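# Gwynne Toy Library: progress report to the Wurero Fund

April 8, 2022

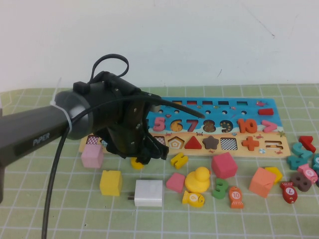 The grant was awarded in December to sort, repair and lend out the number and shape puzzles left to us when the Skoneleck playgroup closed. This report covers the work done since then, what has been spent, and what is left to do before the lending shelf opens to families. It was written by Mererid Wynne with notes from Emrys Sayce on repairs and Elin Nicholas on the catalog.

## Where we are

The sorting is finished. The repairs are a little more than half done. The catalog is up to date for everything that has been repaired, and the loan agreement has been through two drafts. We are behind on the storage bags and ahead on the cleaning.

We asked for $1,000 in total. Of that, $600 has been spent and the rest is set aside for the items listed near the end.

## Sorting

The playgroup's puzzles came to us in mixed crates, with loose pieces from several boards in each. Our first plan was to sort by color. This was slow and led to mistakes, as many of the sets share the same colors. A red triangle from one set looks very much like a red triangle from another until it is put in its slot.

In January Elin changed the method. Each board is now laid out on a gridded cutting mat and the loose pieces are tried against it. Anything that fits stays with that board. Anything that does not fit goes into a tray for the next board. The grid helps when two pieces look alike and need to be compared for size.

The sea creatures board was the one we used to test the method, and we have kept it as our reference. It is a wooden board with numbers on a blue band and shapes on a beige band below, where there are small printed crabs and shells. The number pieces on it include a pink 5, a yellow 6, a red 7 and an orange 10. The 8 and the 9 are both brown, one speckled and one dotted, and these were the two that went into the wrong tray most often under the old method. There are also signs among the pieces, such as an orange plus and a pink greater-than. The row of small slots along the top takes blocks, and the blocks are the parts most often missing from sets of this type.

Pieces that fit no board at all are in a separate box marked "unmatched." We had expected to throw these away. Mared Powell has asked to keep them for the craft table at the family sessions, and we have agreed to that as long as anything cracked or splintered is taken out first.

## Repairs

Emrys is doing the repairs on the bench in the back room on Tuesdays. Most of the work is light:

- sanding rough edges on shape pieces
- regluing printed surfaces that have lifted at the corners
- clearing old glue and modeling clay out of slots
- cutting replacement blocks where the size is known

Replacement blocks have taken longer than planned. The slots look the same from board to board but they are not, and a block cut for one set may stick in another. Emrys now measures every slot before cutting. He has also stopped painting the replacements to match the originals. The paint we bought in January was a poor match and took too long to dry, so new blocks are being left as plain sanded wood with a clear finish. The finish is a toy-safe one from Mumine and we have enough of it to complete the job.

We have withdrawn 3 boards that are past repair. Two had split along the grain and one had swollen so badly that the pieces would not go in. Their good pieces have been kept as spares.

## Cleaning

All of the boards and loose pieces have been wiped down with mild soap and a barely damp cloth, then left to dry flat. We did not soak anything. The parents who came in to help with this finished it in two sessions, which was quicker than we had allowed for. Pieces with printed patterns, such as the checkered squares, were done last and with less water.

## Catalog

Each repaired puzzle has a card with its name, its piece list and a note of any replacement parts. A copy of the piece list will go out with every loan, so that a family can check the set before bringing it back.

The wording of the piece lists took some discussion. Angharad Skyrme, who works with the younger children, asked for plain color and shape words in place of the makers' names for the parts. "Orange plus sign" is now written that way on the card. Pattern words are used where there are two pieces of the same shape, for instance "pink and white checkered square" and "black and white checkered square." She also asked for larger type, and the cards have been reprinted.

Letter-shaped pieces and plain cubes are listed at the bottom of a card only if we are sure that they belong to that set. Where we are not sure, they are left off and kept with the spares.

## Spending to date

| Item | Amount |
|---|---|
| Sanding, glue and finish | $210 |
| Hardwood strip for blocks | $95 |
| Cutting mats and sorting trays | $120 |
| Card stock and printing | $75 |
| Shelving brackets and boards | $100 |
| **Total** | **$600** |

Printing went over by $15 on account of the larger cards. The trays were cheaper than quoted and covered the difference. Receipts are in the folder sent with this report.

## Problems and changes

The drawstring bags we ordered for storage were too small for the larger boards. The supplier has agreed to exchange them but has not given us a date. If they do not come by the end of the month we will buy flat zip bags locally. The cost is close to the same.

We had meant to open the lending shelf this month. That will now be next month. The delay is down to the bags and to the block cutting, and no extra money is being asked for.

One change needs your approval. The application said that families could borrow two puzzles at a time. After talking to the parents who helped with the cleaning, we would like to make it one puzzle for the first 4 weeks, so that we can see how many pieces go missing before lending more.

## Next steps

- Finish the remaining repairs (Emrys)
- Complete cards for the last crate (Elin)
- Fit the second shelf at child height by the door (Mererid, Mared)
- Settle the loan agreement, including what we ask for a lost piece
- Send you the first loan figures with the final report

On lost pieces, our present view is that families should not be charged. We would ask them to tell us which piece is gone, and we would replace it from the spares or cut a new one. Angharad feels strongly that a charge would put off the families we most want to reach. Please let us know if the fund has a rule on this.

The remaining $400 is set aside as follows: $160 for bags, $90 for more hardwood strip, $50 for shelf fixings and $100 held for replacing parts during the first months of lending.

Mererid Wynne
Gwynne Toy Library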